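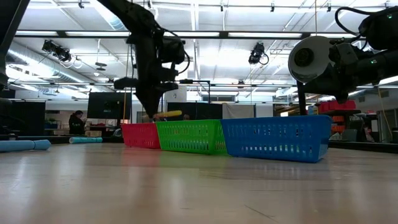
Red, green and blue baskets on the table.

Home | Ask | Browse Topics | Sign In
Print this page | E-mail this page

Sorting recycling in a small apartment??

Moved to Rellmont in August, 2 of us in 500 sq ft. Building wants paper, cans and glass all kept seperate and the bins are down in the back lot. Right now it's all in one bag under the sink and I sort it outside in the dark like a raccoon. No room for three trash cans. Also the smell. What do people do?

posted by potley_renter

Small open baskets. Stack or line them up, one per type, different colors so your roommate has no excuse. Had mine on top of the fridge for years. Rinse the cans, let them drain upside down before they go in, that's 90% of the smell gone. Baskets with holes are good for air but anything sticky drips right through, so put newspaper under. Paper doesn't need a basket, a grocery bag on the doorknob works fine.

Take it down when it's full, not once a week. Small baskets force you to.

posted by unit308

just get a bigger bag

posted by votska_fan

Are you sure they still want glass separate? My building (Gajewski management, other side of town) changed it last year and the sign in the lot never got updated. Call the office before you buy anything. Mine picked up after 4 rings and told me glass goes in with cans now, only paper is on its own. Saved me a whole bin.

If it is still three, I'd do glass in a box by the front door. Heavy stuff you don't want to carry thru the kitchen. Flatten the cardboard, obviously. Pizza boxes with grease go in regular trash, at least here they do. I paid $41 for one of those tall pull-out things and the rail bent in a month so dont do that.

posted by lowerlevel_b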